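Triketti hand-held gripper pair, trial notes, part 2

Picking up where I stopped before the sales call. The claim we are supposed to be testing is on page one of the Triketti brochure: a new person picks up the pair, gets usable demonstrations inside 18 minutes, no calibration by the user. I've written "usable to whom?" in the margin and I still want an answer. Their rep told Ilona that "usable" means the recording passes their own checker. Their checker passed a take last month in which I set both grippers down and went to get coffee, so I put no weight on that.

Before any recording I went over the finger pads again. They have two screw holes each on the top, and one pad has a small chip at the bottom corner. I can't say if it came to us like that because I didn't check them in when the case arrived. My fault. From now on whoever opens a case writes down the state of the pads first.

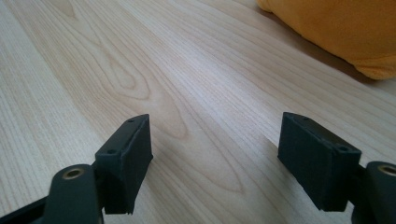 Rurkley, September

Task today: plush orange into the white basket, then the basket itself shifted by its edge. Both are from Triketti's own list of "starter tasks", so they can't complain we picked something mean. Soft round toy, light plastic basket, wood table. If the kit struggles with these we don't need to go near the cutlery.

Ilona Hegedűs did the first block, I did the second. Settings as shipped, firmware as shipped. I did not touch the sync menu this time, even though I wanted to.

What I can say for the pair: the grip angle is good, and Ilona got comfortable with it faster than I expected. The plush is an easy object and I don't want to give the product credit for it. Nearly any two surfaces that close will pick up a plush toy.

What I can't say yet is whether the two hands agree with each other in the output. The brochure has a nice drawing of two perfectly lined up timelines. Our export from the first block had the left hand running behind the right by 115 ms at the start and by a different amount at the end – so it drifts, and a fixed correction won't fix it. I asked support whether that is normal. The reply said drift is "within expected behavior for the evaluation license". I have read that sentence several times. I think it says we'd get better clocks if we paid more, in which case they should put it on the price sheet.
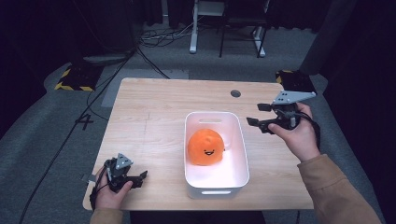 The wrist straps and cables are my other complaint. After one block Ilona had a red line where the strap sits, and she had it on the loosest hole. She also says the cable pulls when she turns her palm up, and she started avoiding that motion without meaning to. That worries me more than the sore wrist does. If people change how they move to suit the cable, it ends up in every recording, and no checker is going to catch it. The brochure says "natural motion" on four different pages.

Compared with the Unine set we had in the spring: the Unine was heavier and uglier and its export was a mess of folders, but its clocks held. I'd like to run the same two tasks on both before anyone signs anything. Greenberg still has the Unine case, and I've asked for it back twice.

Cost, for the record. The quote is 1,721 per pair per year, and that leaves out replacement pads. Pads are sold in sets and the rep wouldn't give me a number for how long a set lasts. He said "it depends on use", so I asked what it was with normal use, and he said he'd get back to me. If we end up printing our own, fine, but then I want to know if that voids the support contract. Question sent.

Basket edge task, second block. The low lip is the hard part. One pad has to go outside and the other over the lip, and the gap as shipped is generous enough that you can do it without looking hard, which I'll admit I liked. Closing on it is less pleasant. The trigger has a dead zone at the start of its travel and then comes on all at once. I noted it in part 1 and was told it would "wear in". No change that I can feel. 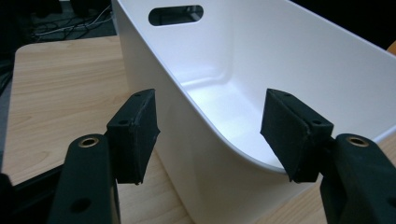
Still open

Repeat both tasks with the Unine set, same table, same two people. Do 100 takes per kit, no fewer, and keep the bad ones.

Measure the drift properly over a long recording. Ilona suggests tapping the two grippers together at the start and end and lining up the taps. Good idea, do that.

Get the pad life number in writing.

Ask Triketti for the export from their own demo video. If the clocks line up in theirs and not in ours I want to know which license they recorded it on.

My vote as of today is don't buy. Ilona's is wait for the comparison – she's more patient than I am and hasn't read the support emails.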